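Stakstead Furniture Help Desk
Ticket 494 - Side table drawer sticks halfway, then shoots out
Product: Uststead side table, dark gray, single drawer
Status: Solved
Opened by: Bereket Demissie
Handled by: Stakstead support

Bereket Demissie wrote:

Hello there, and thank you in advance for reading all of this, as I tend to go on a bit.

We have two of the Uststead side tables in the dark gray. One has behaved itself beautifully from the start. The other one has a drawer that opens about as far as my knuckles and then stops dead. If I give it a good pull it lets go all at once and comes flying out, and whatever is in it slides to the front and hits the panel. Last night that was a cup of pens and a deck of cards, and I was picking cards off the rug until bedtime.

Closing is the same story in reverse. It goes in smoothly, stops, and then needs a shove with the hip. I'm worried that one of these days the knob is going to come off in my hand, although it feels tight enough for now.

What I have tried so far: taking everything out of the drawer (no difference), wiping the sides with a dry cloth (no difference), and rubbing a candle stub along the bottom edges the way my mother always did with her dresser. The candle helped for one afternoon and then it was back to its old ways, maybe a little worse.

I love this table and would rather fix it than send it back. Is there something I can do at home with a screwdriver?

Stakstead support wrote:

Hi Bereket,

Thank you for such a thorough write-up, it saves us a lot of back and forth! And your mother was right about candles, by the way. They work nicely on wood sliding against wood. The Uststead has a narrow runner on each side, though, and wax in there tends to pick up dust and get gummy, so let's get that out first.

Could you please do the following when you have a quiet half hour:

Pull the drawer out as far as it will go, then lift the front a little and ease it free. Set it somewhere flat.

Wipe both runners inside the table with a cloth dampened in warm water and a drop of dish soap. Go all the way to the back. Do the same for the grooves on the drawer itself. Let everything dry before you put it back together.

While the drawer is out, press the left and right runners with your thumb, one after the other. Neither should move. If one rocks, please tell us which, and whether it's the front screw or the back screw that has come loose.

Also, is the table standing level? A drawer will often catch partway if one leg is sitting on the edge of a rug.

Bereket Demissie wrote:

Hello again! Drawer is out, runners are washed. You were right about the wax, there was a gray little roll of it at the back of the left side that I would rather not describe.

It did help. The drawer moves more easily up to the sticking point, but the sticking point is still there, same place as before. I pushed on the runners as you asked. The right one is solid as a rock. The left one gives a bit toward the back when I lean on it. I can see a screw head there that isn't flush with the runner, so I suppose the drawer has been bumping up against it this whole time?

About the rug - yes, the two front legs were on it and the back two were not. I feel a little foolish. I have moved the table so all of it is on bare floor now. No change to the sticking, but it no longer wobbles when I put my tea down, so I'm glad you asked.

I haven't touched the screw yet. I didn't want to strip it before hearing from you.

Stakstead support wrote:

Good instinct to wait, and please don't feel foolish. We hear about rugs every single day.

That raised screw is almost certainly your trouble. The drawer groove rides up to the screw head, catches, and then pops over it when you pull hard, which explains the flying cards. It should be an easy one.

Use a hand screwdriver, please, and leave the power drill in the closet for this. Turn the back left screw clockwise until the head sits flush, and then stop. If it keeps turning and never gets snug, the hole has worn a little wide. In that case take the screw out, put a wooden toothpick with a dab of white glue into the hole, snap it off even with the surface, and let it dry overnight before you put the screw back.

Then slide the empty drawer in and out several times. If it runs freely, load it up with the usual things and try again.

Bereket Demissie wrote:

It was the toothpick version! The screw just went round and round, so I did the glue, left it overnight, and put the screw back at 8 this morning before I'd even made coffee. It went in nice and tight this time.

The drawer now opens all the way with one finger on the knob. I must have opened and shut it more than was reasonable. Here it is with the drawer pulled out. The top has picked up some pale scuffs along the way, and if you have any advice on those I would be grateful, but they don't bother me much.
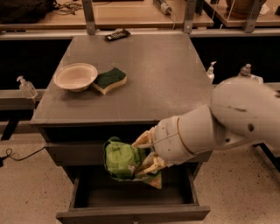 Uststead side table with the drawer open, bowl, sponge and remote on top

One last question and then I'll leave you in peace. Should I put anything on the runners at all, now that the candle is banned? I have a can of Mabuza furniture polish and half a bar of plain soap.

Stakstead support wrote:

What lovely news, and thank you for the picture! It's good to see it open properly.

For the runners, nothing is best for the first few weeks. If they ever start to feel draggy, wash them as you did before and let them dry. Please keep the polish away from them, as it leaves a film much like the wax did.

For the pale marks, start with a soft damp cloth and see what lifts. Stay away from the green side of the sponge on that finish, as it can leave scratches of its own. Anything that doesn't wipe off can usually be toned down with a dark gray touch-up pen. Ours is part number 514 and comes from the Rukbridge warehouse with the other small parts.

Do give the left runner another press with your thumb in July or so, just to be sure the glue is holding. I'll mark this one as solved, but a reply here will open it again.

Bereket Demissie wrote:

Will do, and I've ordered the pen. I checked the runners on the other table too while I had the screwdriver out. All tight. Thank you so much for your patience with me!

Ticket closed.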